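Sorting out a two-tier bench rack (the quick version)
Mon 30 June

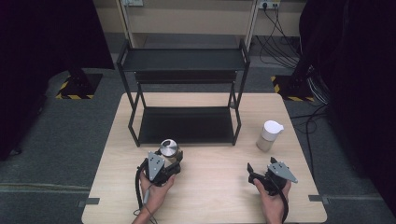 What goes on the bottom shelf and what goes on the top?

Cans and anything heavy go on the bottom. Light stuff, and whatever you grab every single morning, goes up top. If you only remember one line from this page make it that one.

Right. Writing this between loads of washing so it'll be a bit choppy. A few of you asked after the pantry post how I'd set up one of those little black two-tier racks, the sort that stands on a table or bench and gives you a second level. Same method works for a tea and coffee corner, a spot for tins, a craft table, whatever. Half an hour, less if you don't stop to read labels.

What you need

A two-tier rack. Mine's a Skaten, black metal, thin legs. Any brand.
A damp cloth and a dry one
Tape measure
Whatever's going on it — cans, a pitcher, jars, tea tin
A box for the rejects
Felt pads if your rack didn't come with feet. Optional but do it

Before you start

Measure the bench. Not just the width, the depth as well. People always do the width and forget the depth, then the back legs have nowhere to go. All four feet should sit flat on the bench with a bit of room behind. If they won't, turn the rack side-on or get a smaller one. Don't balance it and hope.

Then measure the gap between the two shelves, and your tallest everyday thing. Pitchers with lids are the usual culprit. Measure to the top of the lid, not the rim. And remember you've got to lift it out, so leave room for your fingers.

Step 1. Clear everything off

All of it. Bench and rack. Put it on the floor or the couch, doesn't matter. You can't sort around things, I've tried, you just end up shuffling them left and right and calling it done.

Wipe the bench. Dry it. Timber or timber-look tops hate sitting wet under a metal foot, you get a ring and it doesn't come out.

Step 2. Put the rack in its spot

Back half of the bench, so there's working room in front. You want enough space to put down a mug and a plate without touching anything.

Push on the top shelf with one finger. Rocks? One foot's off or the frame's twisted. Loosen the screws a half turn, press down on the top, tighten again. Stick the felt pads on now, before there's anything heavy on it. I always forget and have to unload the lot.

Step 3. Sort into piles

Every day
Every week
Hardly ever
Why do I own this

The last pile goes in the reject box. Hardly ever goes back in the cupboard, behind a door. A small rack is prime real estate and should only have every day and every week on it. Be mean about it.

Check the dates on cans while you've got them in your hand. Found one at the back of mine that said October and the year was not a good one. Dented along the seam, or bulging at the ends — bin it, don't sniff it, don't taste it.

Step 4. Load the bottom

Cans first. Shortest at the front, taller behind. Single row if they all have different things in them, double row if they're the same (oldest in front, so you use them in order).

Labels facing out. No label? Strip of masking tape on the lid and write on it. Plain silver cans all look identical at six in the morning and you will open chick peas when you wanted peaches.

Put them in one at a time, straight in from the front. Don't come in at an angle or you'll clip the shelf above and knock down the next one along. Slide the last inch rather then drop it. Quieter, and it saves the coating on the shelf.

Leave a gap at one end. A full shelf is one you have to unpack to use.

Step 5. Load the top

Light things. Tea bags, filters, sugar, a small jar of spoons. If the shelf has a rail it'll stop things walking off the edge, but it won't stop a tall bottle tipping, so keep it low up there.

Trays are handy if you've got lots of little packets. Clida do a narrow one that fits mine. A cut-down cereal box does the same job for nothing.

Step 6. The pitcher goes beside, not on

People argue with me on this one. A full pitcher is heavy and gets picked up and put down all day. Put it next to the rack, on your strong-hand side, spout pointing away from the edge of the bench. You're not lifting it over anything or dragging it off a shelf.

Lid on when you're not pouring. Empty it overnight and let it dry out with the lid off, otherwise plastic ones start to smell.

Left handed? Swap it over. Same for everything else on this page really.

Step 7. Live with it a week

Don't fiddle. Use it for a week, then look at what hasn't moved. That goes to the cupboard. Whatever you kept fetching from elsewhere gets its spot. Second go is always better then the first.

Things that go wrong

Top shelf sags in the middle. Too much weight. Move the heavy things down, or spread them out toward the legs.

Rack slides when you reach in. No pads, or dusty bench. Wipe, dry, pads. A square of non-slip drawer liner under each foot also works.

Scratches on the shelf. It's the rims of the cans. Cut a bit of liner to size and lay it on the bottom tier. Dark colour won't show.

It fills up with mail and keys. Give the mail and keys a bowl somewhere else — by the door, ideally.

Cleaning

Lift off the top tier things once a fortnight, wipe, put back. Warm water and a drop of dish soap is plenty for a black finish. No scourers. Dry the joins properly where the legs meet the shelf, that's where rust starts.

From the comments last time

Stavros Ionescu wrote in to say he runs two of these side by side in his kitchen in Flandthorpe, one for tins and one for breakfast stuff, and he screws nothing down. Fair enough if they're low. If you've got toddlers I'd still use a bit of removable putty under the feet.

Someone else wanted to know if the Georgiou rack is worth the extra. Haven't had one so can't say. Check the weight rating for each shelf, not the total, and check whether the feet are adjustable. Those two matter more than the colour.

Next up is the drawer under the kettle. Pray for me.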